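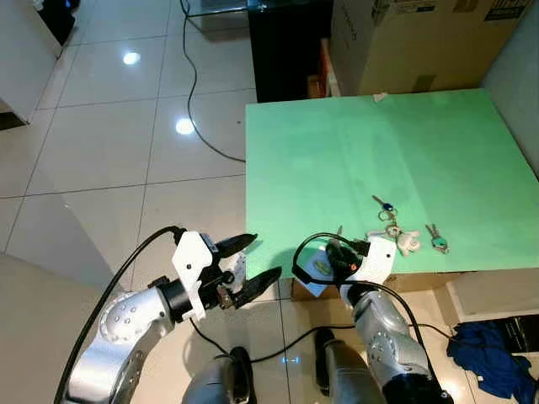

Milagros Miranda
Building Services Lead, Illora

Progress report to the Dresirlow Fund
Key register and lock replacement, Flisley building
15th August

The grant was approved in January to cover two pieces of work at Flisley: a full register of the keys held for the building, and new cylinders for the doors where we can no longer say who has a key. The register is close to finished. The lock work has started and is behind the schedule in our application.

Key register

We have entered 1277 keys so far. Most came from the wall cabinet in the front office and the drawers under it. The rest were handed in by tenants or found in the storage rooms on the lower level. Each key has a line in the register with its door, the date it was entered and the person or office that holds it. Spares are kept on numbered hooks in the cabinet, and the drawers have been emptied.

Sorting is done on the green board set up on a cardboard box. Keys go on the board, get checked against the old list and are then either tagged or set aside. Chantal Melnyk does the checking and Diane McIntyre enters the results. The old list was handwritten and had door numbers from before the east wing was renumbered, so Diane made a conversion sheet. It is attached as Appendix B.

Blue caps are now used for shared rooms such as the kitchen and the laundry. The key with the blue cap on the board follows that rule. The teal-green one is a different case. It has a colored head of its own, and several keys of that kind were cut for tenants over the years outside our system. We record the head color in the notes column and do not rely on it to identify the door.

Personal keychains have taken more time than we planned for. Keys come back with tags, rings and small figures attached, like the white one on the board. Our practice is to leave these on until we have spoken to the person who handed in the key, because a keychain is often the quickest way to find out whose set it was. After that the keychain is returned and the key gets a standard tag.

There are 35 keys we have not been able to match to any door. Chantal has tried them on every lock on the first two floors and will do the third floor and the outbuildings next. Any that are still unmatched at the end of the project will be destroyed and listed in the final report.

Lock replacement

The application covered new cylinders for 100 doors. To date 40 have been fitted, all on the ground floor and in the stairwells. The supplier sent the second batch in the wrong length and it had to go back. Replacements have been confirmed, but we do not have a delivery date.

Thérèse MacLeod is handling notices to tenants. Each household gets a letter a week before its lock is changed and signs for the new keys on the day. Two households asked for an extra key for a home care worker, and both requests were granted.

Budget

Spending on cylinders is in line with the application. Tags and hooks cost more than expected, and we have covered the difference from our own maintenance budget. We are not asking for additional funds. We do ask for the end date to be moved back by six weeks to allow for the late cylinders.

Next steps

Finish the third floor and outbuildings. Fit the second batch once it arrives. Move the register from Diane's spreadsheet to the office system, with access for the front desk and the on-call staff. Questions on the figures can go to me or to Diane.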